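FOR IMMEDIATE RELEASE

Pasard Introduces Gellen Terry Towels for Guesthouses and Small Hotels

October 2, 2018 - Pasard, a supplier of bed and bath linens to the lodging trade, today announced Gellen, a line of cotton terry towels made for guesthouses, small hotels and swim clubs. The line replaces the company's Zaugg towels, which will be sold until stock runs out. Gellen towels can be ordered now, with first deliveries in January.

Gellen comes in five sizes, from a washcloth to a bath sheet, and in eight colors. Every towel has a looped pile on both faces and a flat woven band near each short end. The band is narrower than the one on the Zaugg towels. Customers had told the company that the old band shrank faster than the pile around it and left the ends of the towel gathered after a season of hot washing.

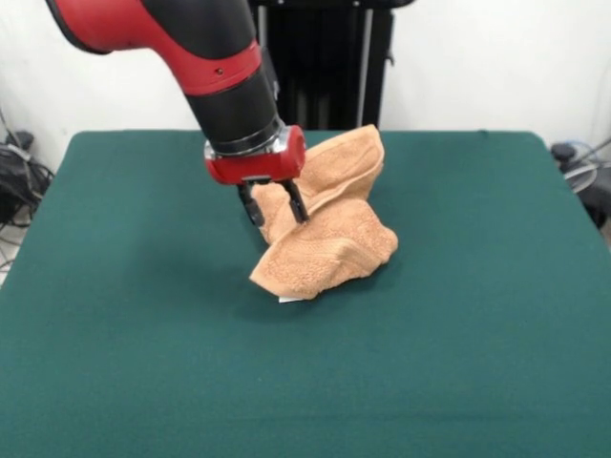
Linens and Laundry

The company worked on the new line with Prusport, a commercial laundry that handles towels for over 90 lodging customers. Prusport washed and tumble dried sample towels 300 times before the final weave was chosen. Samples were checked for pulled loops, loose hems and change in size. Two earlier weaves were dropped at this stage, one for pulled loops along the hem and one for slow drying.

"A towel in a guesthouse spends more time in the laundry than in the bathroom," said Veronika Gasser, head of product at Pasard. "It gets stuffed in a bag, pulled out of a heap, washed, dried and folded, and then it goes around again. We wanted a hem that holds up to that and a towel that still feels like a towel at the end of it."

The pile is of medium height. Pasard tried a taller loop and found that it took longer to dry and made a thicker stack on the shelf. Many of the company's customers store linens in a hall closet or under a staircase, and the bath size was set so that a towel folded in thirds fits a standard closet shelf.

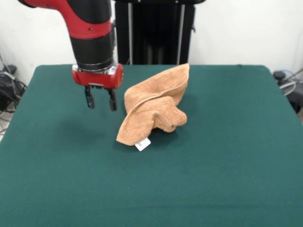
Care labels were also changed. Each one is now sewn into the hem at a corner, where laundry staff can find it without opening out the whole towel. The wash instructions are given in symbols and in plain English. A blank space on the back can be marked with a room or building number in laundry pen.

"Sorting is where the time goes," said Shirin Rashti, operations manager at Prusport. "If the label is at the corner, you pick up the towel and you have it. Before, people were turning the thing over two or three times."
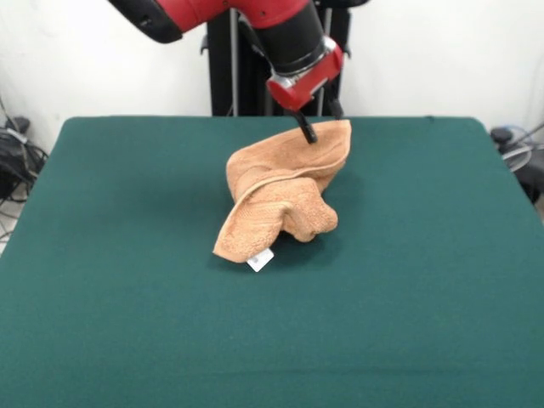 Tan terry towel with its care label at the edge.

Gellen towels are sold by the carton, in one size and one color per carton. Mixed cartons are available for first orders only. Customers who have standing orders for Zaugg towels will be moved to the matching Gellen size unless they ask otherwise, and their prices will stay the same until the current order term ends.

Swatch cards showing all colors are available at no charge through Pasard sales representatives. Sample towels may be requested in the hand and bath sizes.

About Pasard
Pasard supplies sheets, towels, bath mats and table linens to guesthouses, hotels and clubs. Orders are taken by phone and through its sales representatives.

Media contact: Veronika Gasser, Pasard

###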